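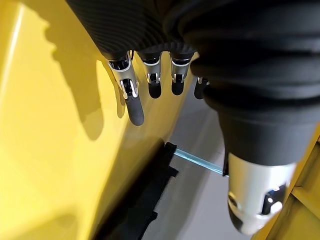
Workshop notebook, Hodoroagă room: tidying and packing

Home Notebook Stock list Rooms Contact

12 September 2021

I started with the long bench under the window, as it was agreed with Glenys James. Everything on it went first to the floor, on an old blanket, and then I wiped the top with warm water and a little soap. There is a dark ring near the left end which does not go away. I tried with the soap two times and then with alcohol, and it became only a bit lighter. I leave it. Please do not use the rough sponge there, it takes the varnish off.

After the bench I took the drawers. The top drawer was a mix of everything: tape, pencils, cable ties, keys with no label, a small bag of rice. I made a place for each kind of thing with cut pieces of cardboard, fixed with tape at the corners. It is not beautiful but the things stay where they are when the drawer is closed hard. The keys are in an envelope on the hook beside the door. If you know one of them, write on it what it opens.

The second drawer is for measuring tools only. I found there the steel ruler that I was looking for since April. It was behind the drawer, in fact, fallen down at the back, and I had to pull the whole drawer out to reach it. The runner on the right side is a little bent. I pressed it straight with the pliers and it goes better, but it still makes a noise in the last part.

Boxes for Clumberg. The order is 156 pieces and they want them in cartons of 50, so there is a last carton with only a few. Alina Neagu thinks we should use a smaller carton for these and I agree, because in the big one they would move too much. The small Vekance cartons are on the high shelf, folded. Paper between the layers, and one more sheet on the top before closing. I tried first with the bubble wrap that we have from Jukitell but it is too thick, the lid stands up in the middle and the tape opens again.

Tape: the brown one holds well on these cartons. The clear one does not hold on the dusty side. I press it with a dry cloth from the middle to the ends, and I fold the last bit under, so that the person who opens it has something to pull.
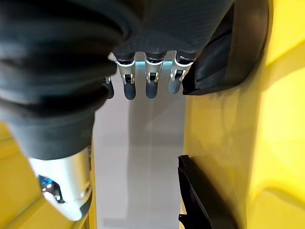
The closed cartons stay flat against the wall, with the label to the room. I wrote the labels by hand, the printer has no ink and the new cartridge did not come yet. My number 1 looks like a 7 for some people, Glenys told me this already, so I made it with a straight line and no hook. She should check them one time before they leave.

Lunch, then the shelf with the cloths. They were all in one pile, clean and not clean together. I divided them by smell, I must admit, I did not find a better method. What smelled of oil went to the metal bin with the lid. The others are washed at 60 and hang now on the line in the corridor. It will be good to have two baskets from now on. I have one at home that I can bring.

The floor took more time than I thought. Under the shelf there was much fine dust and also screws, washers and a piece of chalk. I swept in direction of the door, then vacuum, then a wet mop. While it was drying I sat on the stairs and wrote the first half of this page, so excuse the letters.

Not done:
- The cupboard with paints. Some lids are stuck and I do not want to force them alone.
- The lamp over the sink. It blinks when the door is closed. I changed the bulb, it is the same.
- The list of what is missing. At the moment I have: masking tape (wide), pencils, paper towels, about 3 meters of cord, a new brush for the dustpan.

Question for Alina: do we keep the old cork mat? It is broken in the corner but the rest is still good, and it is the right size for the side table. I rolled it up and put it behind the door. If I hear nothing I will cut away the bad corner and use it.

The window is left open a little for the floor. Close it before you go, it rained in last time.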